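Julio
Por Syahrul Teoh

Llevo cinco meses sin lavadora en casa. La que venía con el piso de Brendside dejó de centrifugar en invierno, el técnico pidió más de lo que valía el aparato y el casero todavía se lo está pensando. Al principio me pareció un drama. Ahora tengo una rutina y no me molesta tanto, aunque preferiría tener máquina propia, claro.

Escribo cómo lo hago porque un par de personas me preguntaron en la entrada anterior, la de la mudanza.

Bajo a lavar una vez por semana, temprano, antes de las ocho. A esa hora se encuentra sitio casi siempre. Por la tarde hay que esperar, y esperar de pie con una bolsa de toallas mojadas en la mano cansa mucho más de lo que parece. La lavandería queda a dos calles, cuesta abajo a la ida y cuesta arriba a la vuelta. Por eso intento volver con todo seco: la ropa mojada pesa una barbaridad.

La noche anterior separo en el pasillo. Hago dos montones, uno de sábanas y toallas y otro de todo lo demás. Antes hacía cuatro, con los blancos aparte y los oscuros aparte, pero pagando por lavado se me quitó la costumbre. Lo blanco se ha quedado un poco gris. Lo acepto. Lo que sí sigo apartando es lo de lana, que lavo a mano en el fregadero y tiendo en la ducha.

El detergente lo llevo en un bote pequeño de los que antes tenían café. Uso el Pumemance líquido, que no huele a casi nada, y pongo menos de lo que dice el tapón. Probé una temporada con las pastillas de Clonberg y me dejaban restos en las camisetas negras. Puede que fuera el programa corto, no lo sé, pero no volví a comprarlas.

En cuanto a dinero, apunto cada visita en una libreta. Empecé por curiosidad y ya llevo 71 anotaciones, contando lavados y secados por separado. Algún día haré la suma y se la enseñaré al casero. Él dice que una lavadora nueva puede costar hasta 200 y que tiene que consultarlo con su hermana. Mi vecina de abajo me ha ofrecido la suya varias veces, pero trabaja de noche y duerme por la mañana, y no quiero que la despierte el centrifugado por mi culpa.
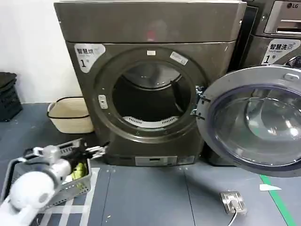
Con la secadora es con lo que más me ha costado acertar. Los primeros días metía toda la colada junta y las sábanas acababan hechas una bola, con los calcetines dentro y todavía húmedos. Ahora seco las sábanas solas y la ropa después, y saco las camisas un poco antes de tiempo para colgarlas en casa. Antes de cargar abro la puerta redonda del todo y miro la rejilla blanca que queda abajo, en el fondo del hueco, por si hay pelusa. También paso la mano por el tambor. Una vez encontré un calcetín de niño y otra vez un bolígrafo, que por suerte tenía la tapa puesta.

Mientras da vueltas me voy a Costa, la panadería de la esquina, y desayuno. Me da tiempo a un café y a leer un rato. Si vuelvo tarde, la ropa se arruga, así que me pongo una alarma en el teléfono.

Doblar lo hago allí mismo, en caliente. Las toallas en tres, las camisetas en cuatro, los calcetines emparejados y dentro de una funda de almohada para que no se pierdan por el camino. Las sábanas bajeras no sé doblarlas. He visto vídeos y nada, las enrollo y listo.

Al llegar a casa lo guardo todo enseguida. Si dejo la bolsa en la silla, sé que ahí se queda tres días.

La semana que viene me toca lavar la funda del sofá, que no he lavado nunca desde que vivo aquí. La etiqueta dice treinta grados y nada de secadora, así que tendré que subir la cuesta con ella mojada. Si alguien ha lavado una de esas sin que encoja, que me lo cuente en los comentarios.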